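The returns bench after the arm

Buckley, September 18, 2022

The returns room at Stunula's Buckley warehouse has 9 people on days and 6 on nights. Since January it has also had a robot arm, bought from Mistel, which picks single items off a table and puts them in the bin for their category. The shift lead who runs the room on days has worked there for most of her adult life. She agreed to talk during her lunch break, on the condition that her name be left out.

She said the first thing people asked her was whether hours would be cut. They were not, but the work moved. Before January, every person at the bench opened a parcel, sorted the contents, keyed in the code and carried the bin. Now two people open parcels and lay the contents out for the arm, and the rest check bins, repack, or deal with the items the arm has passed over.

"The carrying is mostly gone, and I don't miss it," she said. "My shoulder is better than it was last year. What I do miss is talking. We used to stand across from each other. Now the opening station faces the arm and everybody else is behind a partition."

The partition was a safety requirement. She asked for a window in it and got one in the spring.

The arm's picks are tracked in Bovar, the program the warehouse already used for stock. When the arm is unsure of an item it stops and sends a request to the screen at the opening station, and a person has to decide. In the first weeks there were 82 requests on one shift, which she remembers because she wrote the number on the whiteboard and the plant manager asked her to take it down. It is a lot lower now. She would not give a current figure.

"People think it runs by itself. Somebody is answering it all day. That's a job, and for a while it wasn't in anybody's job description."

It is now. The two people at the opening station get a slightly higher rate, and the crew rotates through the position every 2 hours. The rotation was the crew's idea. One of the night workers had been left on the screen for a full shift and went home with a headache, and the nights wrote up a schedule that the days then copied.

Asked what the station takes in the way of skill, she said it is mainly knowing how to lay things out. New people put items down too close together, or with the label underneath, and then wonder why the requests pile up. She trains them herself for a morning. The written instructions from Mistel cover how to stop the arm and how to restart it, and she thinks those parts are good. The part on layout is half a page.

She is less happy about the pace. The arm does not slow down toward the end of a shift, and the people feeding it do. She has asked for the speed to be set lower for the last hour and is waiting for an answer. "I'm not against it. I'd just like us to set the speed for it."

Her break was nearly over by then, and she went back in to relieve the opening station.
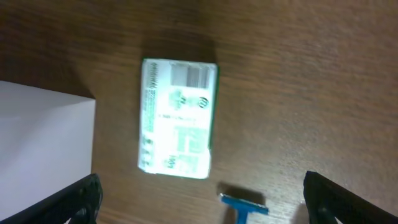 Layout at the opening station follows a few rules the crew worked out on its own. Items go down flat and one at a time, and nothing is stacked. Anything with a barcode goes label up, like the white card with the green printing, and there should be bare table between it and the next item, in this case a blue disposable razor. Small personal care items were a sore point in the early months, she said, and some of the crew still prefer to sort those by hand when the line is quiet. She lets them.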